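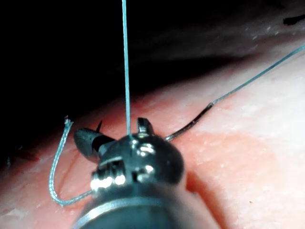 Dodura practice tissue pad: review

5 min read

Home Reviews Pads and models Thread Needles Contact

Athina Stergiou, 2 Feb 2019

The Dodura is a flat suturing pad sold by Kastell in boxes of five, with a bottle of artificial blood concentrate, at 89 pounds including delivery. It is meant for wound closure practice at the level where the learner can already tie a knot and now needs to place one well. I have used one box over the winter, mostly for short incisions closed with interrupted stitches. The comparison throughout is with the Angelovski pad, which I used before and still have in the drawer.

Surface

The pad is pale pink, slightly glossy and finely textured. The texture is shallow. It takes light evenly across the middle of the pad, and under a single lamp there is little glare, so a dark needle is easy to follow on it. The Angelovski has a smoother face and reflects the lamp straight back at certain angles, which makes the exit point hard to judge.

New pads feel faintly tacky. A wipe with a damp cloth and a short time to dry removes most of it. I do not recommend talc, although it is suggested in the leaflet. Talc mixes with the artificial blood and leaves a grey paste in the texture, and the paste stays there.

Kastell does not state what the pad is made of. The leaflet says "soft tissue compound" and nothing more. I wrote to ask and received the same phrase back.

Cutting

A fresh blade goes through the top layer cleanly and the edges stay square. A used blade drags, and the pad rucks up ahead of it before it parts. The cut then wanders. Change the blade early.

Edges separate a little once cut, less than I would like. A real wound gapes according to the tension in the skin around it, and a flat pad lying on a bench has no such tension. The result is that closure on the Dodura is somewhat too easy. Pinning the pad over a shallow curve improves this. Ankica Delić, who teaches the closure class at Madton, pins hers over a rolled towel and gets a gap which needs proper approximation. I have copied this and now do it for every session after the first cut.

Short incisions hold up better than long ones. On a long cut the middle portion becomes slack after several closures and the stitches there have nothing to pull against.

Needle passage

Resistance on entry is moderate and even. There is no distinct change between the top layer and the body of the pad, so a learner gets no feedback about depth from feel alone. This is the main technical weakness. The Angelovski has a firmer upper layer and a clear step below it. For teaching bite depth the Angelovski is the better pad.

On the other hand the Dodura follows the curve of the needle well. If the needle is rotated along its arc, it comes out where it should. If it is pushed in a straight line, the pad distorts visibly and the exit point shifts. I consider this a fair test of technique, and it is a fault the learner can see and correct without a teacher present.

Entry holes close up reasonably after the thread is removed. They remain visible as small marks. Placing new stitches through old marks gives a false result, as the needle meets almost no resistance there, so move along or start a new incision.

Thread behaviour

I used a light blue braided thread for most of this review. The colour contrast against the pad is good, and it stays readable once there is red on the surface. Black thread is also clear on the dry pad, less so in a wet cut. Undyed thread is a poor choice on this surface.

Braided thread runs through the pad with some drag. Pull steadily and in line with the exit hole. A sideways pull saws at the edge of the hole and will open it into a slot, particularly near a cut edge. Monofilament runs more freely and is kinder to the pad, but the knots need extra throws.

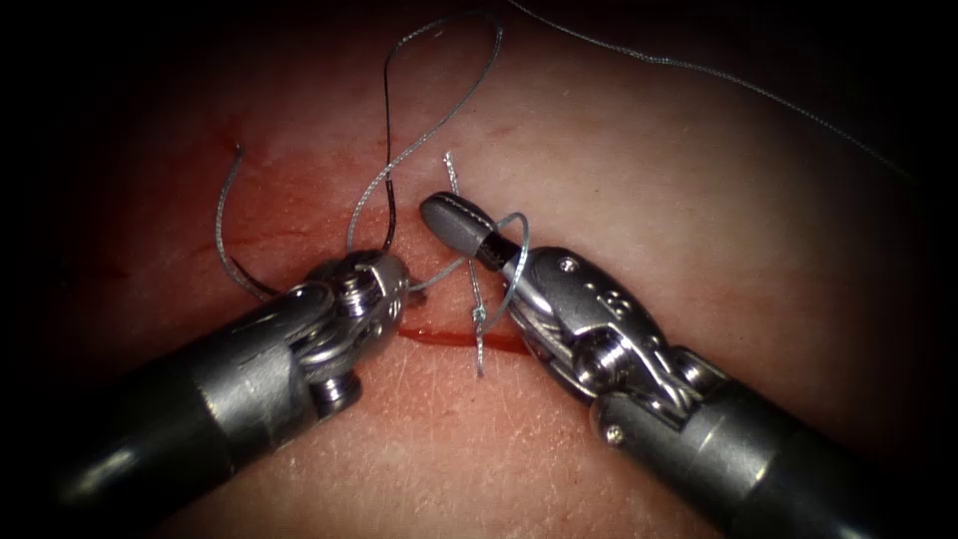

Tear-out is the other point to watch. With a bite of sensible width the pad will hold a firm knot without splitting. With a narrow bite it gives way quickly, and the tear runs from the hole to the wound edge in one go. Over-tightening produces a ridge along the closure before anything tears, which gives some warning. I found the ridge more instructive than any marking on the pad, and learners should be told to look for it and to slacken off when it appears.

Knots sit flat on the surface. They do not sink in as they can on softer pads, so removal with a blade or small scissors is simple.

Artificial blood

The concentrate supplied makes 1,000 ml when diluted as instructed. It is a bright red, thinner than I expected, and it sits well in a narrow cut. Applied with a dropper along the incision it gives a clean line. Applied generously, it spreads over the pad and has to be swabbed, and swabbing leaves a diffuse smear with streaks in the direction of the wipe.

Is it useful? For basic practice, no. For anyone moving on from a dry pad it adds two things: the needle tip is harder to see in the wound, and the thread picks up fluid and changes in the hand. Both are worth meeting early. I would leave it out for the first few sessions and then use it sparingly.

Staining is the cost. Rinsed at once in cold water, the pad comes back to nearly its original colour. Left overnight, it keeps a reddish patch which I have not been able to remove with soap, and I would not try solvent on a compound the maker will not name. The stain has no effect on handling. It does make a later incision less easy to see if it crosses the same area.

The concentrate also stains cotton towels and the grout in my workroom. Put a tray underneath.

Wear

Kastell rates each pad for up to 1,000 needle passes. I have not tested this figure and it depends greatly on where the passes go. Spread evenly over the whole face, it may be realistic. In normal use the cuts end up in the central area, and this is worn out well before the margins are touched. Planning the incisions from one side to the other extends the life of a pad considerably.

The underside can be used as well, with the reservation that it has no texture and is tackier. It is adequate for knot practice.

Store flat, out of direct light, with the paper sheet between pads. I left two together without the sheet and they bonded lightly at the corners. They came apart without damage.

Fixing

There is no frame or base in the box. On a smooth bench the pad grips well enough when dry and slides when wet. Kastell sells a clamp tray separately, which I have not tried. A non-slip kitchen mat under the pad is sufficient for light work. For anything involving real traction, pin it. The pins should go well in from the margin, otherwise they pull through.

Against the Angelovski

Better: surface glare, response to needle arc, knot removal, handling with fluid.

Worse: no layer feedback, less gape, no base supplied.

Much the same: smell (slight, fades after unpacking), resistance to tearing with a correct bite.

The Angelovski is sold singly, which suits someone who wants one pad to try. The Dodura is sold only by the box. For a class, or for a learner practising most evenings, the box is the more sensible purchase.

Remarks on the leaflet

The leaflet is a folded sheet with drawings. The dilution instructions are correct. The diagram of the vertical mattress stitch has the far and near bites in the wrong order, and should be ignored in favour of any standard text. Kastell has been informed and says the next printing, due in February, will carry a corrected drawing.

Recommended for interrupted and continuous closure of short incisions, wet or dry. Not recommended as the only pad for someone learning layered closure. I have ordered a second box and will keep one Angelovski for depth work.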